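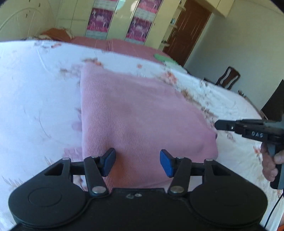 Pink rib knit on one of our floral print sheets

Hello, and welcome to Plilow! We're a small bedding and knitwear shop in Tiltthorpe, and if you've found this page you probably want to know who's behind the blankets, so I'll try to keep it short (I won't manage it).

I started the shop with two boxes of cot blankets and a market pitch that I shared with a man selling jam. I'd been working in the offices of a curtain firm for years and I liked the cloth a lot more than I liked the offices. A friend was having a baby, I couldn't find a plain knitted blanket that wasn't covered in ducks, so I bought yarn and had a go at it myself. It came out a bit lopsided. She still has it, and it's been through the wash so many times that the edges have gone quite wavy, but it gets used every day and I'm more proud of that than of anything in the shop window.

These days I don't do the knitting — you should all be glad of that. Our ribbed pieces come from Gavalas, a family mill we've been with since our second year, and the printed cottons come from Asico, who do the leafy and flowery patterns people write to us about. I choose the colours, fuss over the samples and drive everyone mad about the exact shade of pink. We have 10 colours in the rib at the moment. Pink sells the most by miles, then oatmeal, then a sort of mossy green that I was told would never sell at all!

Why rib? Well, I just love it. It gives when you tuck it round a mattress corner, it springs back again, and it hides a crease far better than a flat knit does. It also folds down small, so you can keep a spare at the end of the bed or in the cupboard on the landing without losing half the shelf. Every new knit gets tried on a made-up bed before it goes on sale. I spread it out, bunch it up, fold it, leave it overnight and see what it looks like in the morning. Some lovely samples have failed at this stage (there was a cream one I nearly cried over) but a blanket lives on a bed and that's where I want to see it.

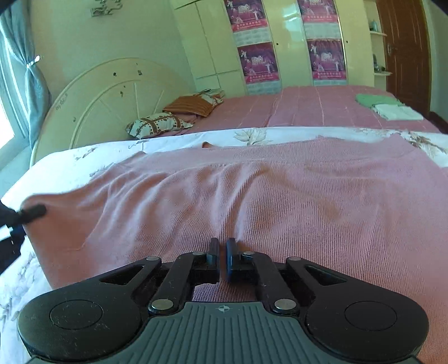 The other thing we get asked about is mixing prints with plain colours. People worry about it far more than they need to. My own rule is one pattern and one plain, with something in the pattern that's quieter than the plain. Pale sheets with grey or beige leaves on them will go under almost anything, and a dusty pink looks very soft next to them. If you want to put stripes with flowers then go ahead, I've seen it done beautifully, I just can't do it myself.

We moved out of my spare room and into the old seed merchant's on the corner of the market square, where we have the shop downstairs and the packing room above it. Last year we sent out 4000 parcels from up there, and all of them went down a very narrow staircase. Everything is folded by hand and wrapped in tissue. We don't use plastic bags, and we reuse any decent box that comes our way, so if your blanket turns up in something that once held teapots, now you know.

A few bits that people like to know before they order:

Our cot and pram blankets are 100 per cent cotton. The bigger throws are a cotton and wool mix, so check the label before you put one in with the towels.

Wash cool, pull gently back into shape and dry flat if you've got the space. A bed with an old sheet on it does very well. Please don't hang a wet knit by its corners, it'll end up as long as a scarf.

If you pull a thread, don't cut it. Send it back to us and we'll mend it. We only charge for the postage, and the mending basket gets emptied on a Tuesday, so you won't be without it for long.

Sheets can be returned if they're still folded in their tissue. Knits can be returned even if you've had them out on the bed for a look, within reason, as I'd do exactly the same thing.

The shop is open every day except Sunday and Monday, and you're very welcome to come in and feel everything before you buy. Bring a pillowcase or a bit of curtain if you're trying to match a colour, and have a look by the front window where the light's best. There's a chair for anyone who's been dragged along, and dogs are fine so long as they stay off the display bed. We'll be closed for a fortnight in August while the floor gets done, but orders through the website will go out as usual.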